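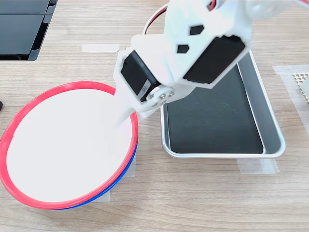 Arm over the bowls, black-lined tray to the right.

Notebook entry, December, bench 2. Entered by Abílio Loureiro.

Purpose: to find the source of the late stop at the end of the approach move in the Momura planner.

The joint log from the previous session was replayed against the planner output. Commanded and reported positions agree until the last waypoint above the bowl, after which the reported position trails. The control loop was set to 18 ms. Fulgencio Barroso had suspected the servo bus, but the bus timestamps are regular throughout. The delay enters in our own code: the waypoint queue is emptied only after the perception node has returned a fresh rim estimate, and the planner waits for it even when the target has not moved.

Change made: the planner now keeps the last accepted rim estimate and requests a new one in the background. The old behaviour remains available through the setting wait_for_rim. Committed to the Landomura branch as change 762.

Perception: the rim fit works on the red channel. The inside of the upper bowl is close to pure white under the bench lights and gives the depth estimate very little to hold on to. The finger is also white and is sometimes merged with the bowl interior in the mask. Exposure was lowered and the fit repeated on log 145. The outline of the finger was better separated, although the black mat in the tray lost detail. A separate exposure for each region is to be considered.

Tape marks on the table are to be left in place until the tray pose in the Corkusine configuration file has been measured again. The present values date from the old table.

Outstanding:
Replay log 983 with wait_for_rim off.
F. Barroso to review the queue change before it is merged.
Ask Cunha whether their viewer can show both joint traces on one time axis.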